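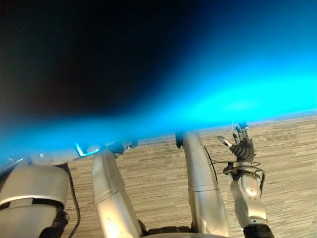 We use cookies to remember your settings. Accept | Manage

Open day at the Duscombe robot lab and I am still buzzing! Notes as I go, 31st October. (1/5)

Rizwan Ansari did the welcome. He's been on the Arroyo project for two years and talks about fingers the way my uncle talks about carburetors - lovingly, with hand gestures. (2/5)

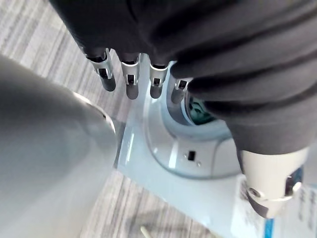
Also loved that he took every question, even the kid who asked if it gets bored. His answer was long and I'd happily have heard it twice. (3/5) 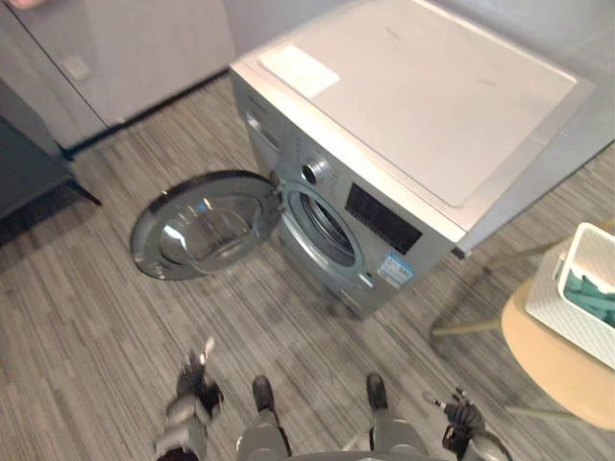

Laundry is their big thing this fall. Rizwan says clothes are much harder than boxes, and I believe him. They had a real front loader with the door wide open, a basket of teal stuff on a wooden stool next to it, and the robot standing right there, hands out - I got goosebumps! (4/5)

47 of us on the tour, and I think all of us asked about the hands. If you can get to the Rornby one later on, go go go. (5/5)

Print this thread | E-mail this thread

Recent posts
Nilex meetup notes
My October reading pile
Trains to Rornby, a short rant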